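Projektbericht Modul Gestaltung und Wahrnehmung
Kontrast und Oberflächenstruktur bei Ablageflächen im Küchenbereich
Bearbeitet von: Zübeyde Altıntaş, Joaquín Lagos, Bautista Fuentealba
Betreuung: Uzma Tanoli

1 Aufgabenstellung

Im Projekt Plesto wurde untersucht, wie gut sich kleine Gegenstände auf einer farbigen Ablagefläche voneinander und vom Untergrund unterscheiden lassen. Anlass war eine Anfrage der Tagesstätte Gistitz, in deren Übungsküche Gegenstände auf Tabletts bereitgelegt und benannt werden. Dort waren bei roten Tabletts vermehrt Verwechslungen und Fehlgriffe aufgefallen. Zu klären war, ob die Farbe, die Oberflächenstruktur oder die Beleuchtung der Fläche dafür verantwortlich ist.

Nicht Teil der Aufgabe waren Fragen der Hygiene und der Materialprüfung. Das Gewicht der Gegenstände wurde ebenfalls nicht berücksichtigt.

2 Material und Aufbau

Als kritischer Fall wurde die Kombination Orange auf Rot festgelegt. Beide Farbtöne liegen im Farbkreis nebeneinander, der Helligkeitsunterschied ist gering. Als Prüfgegenstand diente eine Karotte, deren Form (lang, spitz zulaufend) auch bei schwachem Farbkontrast noch erkennbar sein sollte. Die Querrillen der Karotte wurden als zusätzliches Merkmal gewertet, denn sie erzeugen auf kurze Distanz einen Binnenkontrast.

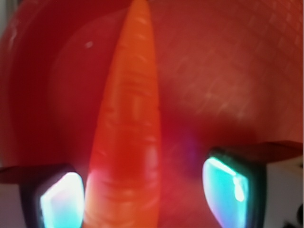 Abb. 1: Karotte auf rotem Untergrund, Nahaufnahme. Rechts ein violett-blauer Lichtreflex auf der Fläche.

Der rote Untergrund färbt auf den Gegenstand zurück. In der Mitte und am breiteren Ende verschiebt sich das Orange zum Rötlichen, die obere Hälfte bleibt heller. Für die Auswertung wurde daher zwischen Eigenfarbe und wahrgenommener Farbe unterschieden. Eine Farbmessung am Gegenstand allein hätte den Kontrast zu hoch angegeben.

Der Arbeitsplatz lag auf der Edelstahlfläche neben der Spüle. Die Beleuchtungsstärke wurde auf Höhe der Ablage gemessen und betrug 1070 lx bei eingeschalteter Arbeitsleuchte. Das Tageslicht wurde durch den Rollladen begrenzt, ganz ausschließen ließ es sich nicht. Die Messwerte hat Joaquín Lagos mit dem Luxmeter des Labors Tuominen aufgenommen.

3 Durchführung

Es nahmen sieben Personen teil. Jede Person absolvierte 14 Durchgänge, verteilt auf zwei Termine im Juli. Pro Durchgang wurde ein Gegenstand genannt, gesucht und gezeigt. Die Zeit wurde vom Nennen bis zum Zeigen gestoppt, nach 30 Sekunden wurde abgebrochen und der Durchgang als nicht gelöst notiert.

Die Gegenstände wurden nach Kontrastklassen ausgewählt:

Klasse A: deutlicher Farbkontrast zum Untergrund (blauer Schaumstoffblock, grünes Plüschteil)
Klasse B: geringer Farbkontrast, klare Form (Karotte)
Klasse C: uneinheitliche Färbung, unregelmäßiger Umriss (braun-silbern geflecktes Teil)

Die Lage wurde zwischen den Durchgängen verändert. Eine feste Reihenfolge gab es nicht, die Positionen wurden ausgelost und im Protokoll mit Rasterfeldern eingetragen. Gegenstände der Klasse C wurden bevorzugt in Randnähe gelegt, da der erhöhte Rand dort zusätzliche Schatten erzeugt. 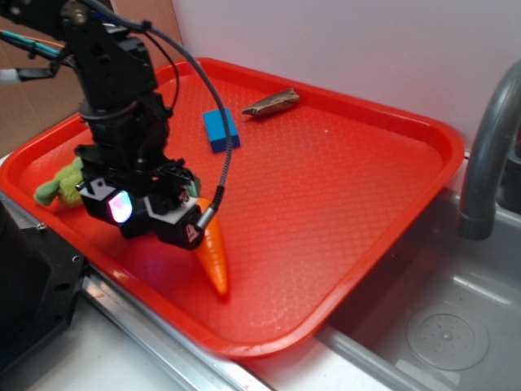 Die Auslosung führte in einigen Fällen zu Anordnungen, bei denen ein Gegenstand teilweise verdeckt war. Solche Durchgänge wurden gewertet, aber im Protokoll gekennzeichnet. Bei der getrennten Auswertung änderte sich die Rangfolge der Klassen nicht.

4 Ergebnisse

Klasse A wurde in allen Durchgängen gelöst. Zwischen Blau und Grün ergab sich kein verwertbarer Unterschied.

In Klasse B traten längere Suchzeiten auf, sobald die Arbeitsleuchte flach einfiel und auf der Fläche Reflexe entstanden. Lag die Karotte diagonal, wurde sie schneller gefunden als bei Ausrichtung parallel zum Rand. Eine Erklärung dafür haben wir nicht geprüft.

Klasse C hatte die meisten Abbrüche. Drei Personen gaben an, den Gegenstand gesehen, aber nicht benennen zu können. Hier vermischen sich Sehen und Erkennen, der Versuchsaufbau trennt beides nicht sauber.

Die geprägte Oberfläche wirkte sich schwächer aus als erwartet. Sie streut das Licht in kleine Punkte. Helle Partikel auf der Fläche wurden von zwei Personen als störend genannt. Zwischen den Terminen wurde die Fläche feucht abgewischt, vor jedem einzelnen Durchgang jedoch nicht. Das sollte bei einer Wiederholung geändert werden.

5 Bewertung und offene Punkte

Für die Übungsküche Gistitz wird ein Untergrund in neutralem Hellgrau, matt, empfohlen. Falls die roten Tabletts weiter benutzt werden, sollten orange und rotbraune Gegenstände mit einer hellen Unterlage versehen werden. Die Leuchte ist steiler auszurichten.

Offen ist der Vergleich mit einem glatten Tablett gleicher Farbe. Das bei Plallunstead bestellte Vergleichsstück traf erst nach dem zweiten Termin ein. Tadeo Orellana übernimmt die Messreihe im folgenden Semester, Protokollbögen und Rastervorlage liegen im Projektordner.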